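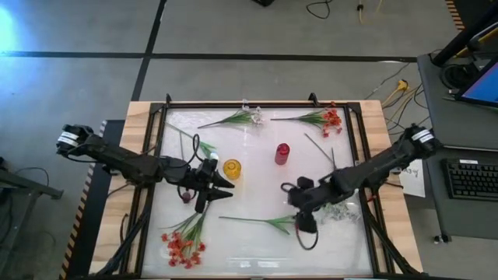
According to Kaja Raudsepp, a Mustel cake without cardamom is only a sponge with jam. Most written recipes agree with her. Mustel cake is a layered blackcurrant cake from the town of Bandton, baked mainly in October and served cold.

The oldest known recipe is from 1959. It asks for 600 grams of flour, sour cream and 2 spoons of ground cardamom.

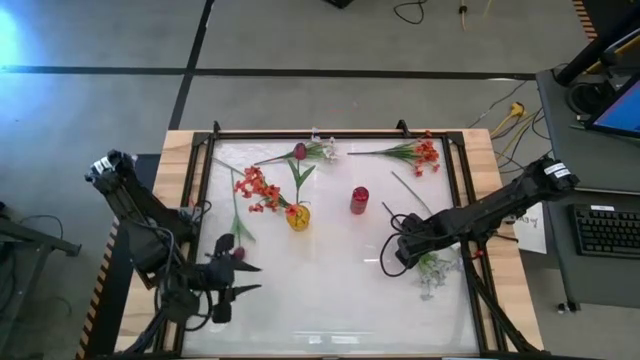
Dace Laur has written that the sour cream must go in last, after the flour, or the crumb becomes heavy. The Furnby bakery adds it first and bakes the cake longer, at a lower heat.

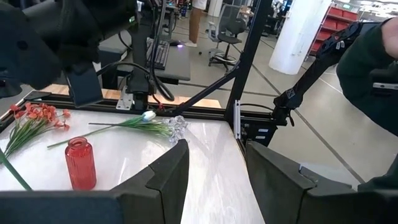
Orange artificial flowers on a white table.

The filling is blackcurrant jam, cooked with little sugar. In the Vanags version, the jam is mixed with grated apple,
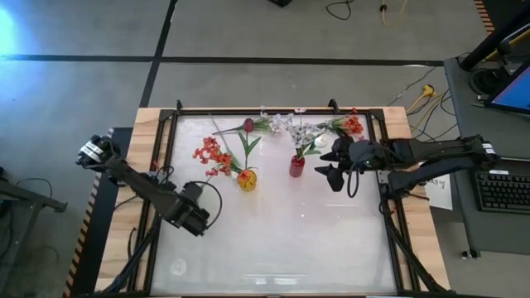 and the top is covered with toasted rye crumbs in place of icing. This version keeps for several days in a closed tin.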